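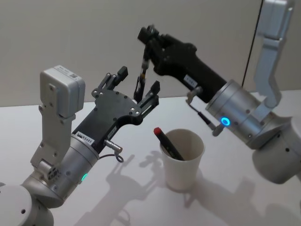
Mivside Community Art Rooms – Opening Checklist with Comments
Walk-through on 1/16/20 by Pouran Yazdani. Comments are mine unless marked PZ (Parvaneh Zamani, who did the upstairs rooms). What a great building this is to inspect! I started with the small stuff, which is where art rooms usually go wrong: what gets left on tables, what gets stored in drinking cups, what has a lid and what doesn't. A marker standing in a white paper cup, cap on, is fine by me. Brushes in solvent in the same kind of cup are a fail every time, so please keep paper cups for dry things only.

Marks used: OK, FIX (before opening), WATCH (look again in March).

ENTRANCE AND HALLS

1. Front doors open outward and latch back fully. OK
Lovely smooth action on these now. Whoever adjusted the closers did a beautiful job.

2. Exit signs lit, including on battery. FIX
All lit on house power. The one by the kiln room dropped out after a few seconds on test. New battery, easy job.

3. Halls clear to full width. WATCH
Clear on the day. The drying rack outside Room 3 is on wheels and it does wander. Please use the brakes, both of them!

4. Floor mats flat, no curled corners. OK

PAINTING AND DRAWING ROOMS

5. Solvents in the metal cabinet, cabinet closed. OK
Very happy here. Labels face front, spill tray is clean, and somebody has written the opening date on each can. Keep doing that.

6. Rags in the lidded can, emptied nightly. FIX
The can is right, but the lid was propped up with a paint stirrer. It has to drop shut by itself. The stirrer is now in the trash.

7. Craft knives counted back into the block. WATCH
All 14 slots filled. PZ: the block upstairs has two blades with no guards. Guards ordered.

8. Sinks drain, hot water not scalding. OK
PZ: Room 6 takes a good long while to run warm, but it gets there and stays there.

9. Paper cutter guard and latch. OK
I love this old cutter. It has a proper finger rail and a stiff latch, and the blade can't swing down on its own. Please don't let anyone "loosen it up a bit."

KILN ROOM

10. Clearance around kiln. FIX
Cardboard glaze boxes stacked behind it. They can go on the Tanero shelving in the store, bottom two shelves, where there's loads of room.

11. Fan running before kiln powers on. OK
The interlock works exactly as it should. I tried it three times because it's such a satisfying click.

12. Firing log filled in. WATCH
The log is up to firing 67 and the last two entries have no end time. The end time is the part I read first, so please fill it in even if you're rushing for the bus.

13. Gloves and face shields. OK
Two pairs of gloves, both sound. Shields a bit scratched but still good to see through.

UPSTAIRS (PZ)

14. Stair treads and handrail. OK
New nosing strips all the way up, bright yellow, and they look terrific.

15. Shelving fixed to wall. FIX
The tall Mirzaei unit in Room 7 is fixed at the top left only. Second bracket is in the drawer below it, with the screws. Nothing heavy above shoulder height until it's in.

16. Extension cords. FIX
One cord under the rug in Room 5. The light box can move to the outlet by the window and then there's no need for a cord at all.

17. Windows open and stay open. OK
Even the stubborn one – it just wanted a little wax.

FIRE AND FIRST AID

18. Extinguishers in place, gauge in the green, tag current. OK

19. First aid kits stocked. FIX
Ground floor kit is short of burn dressings and medium gloves. Eye wash is in date.

20. Alarm heard in every room. OK
Loud and clear, even with the kiln fan on. Cendach reset the panel afterward and showed me how to silence it.

Signed off for opening once items 2, 6, 10, 15, 16 and 19 are done. Send me a note when they are and I'll come by for a second look, probably with PZ, who wants to see the glaze tests come out.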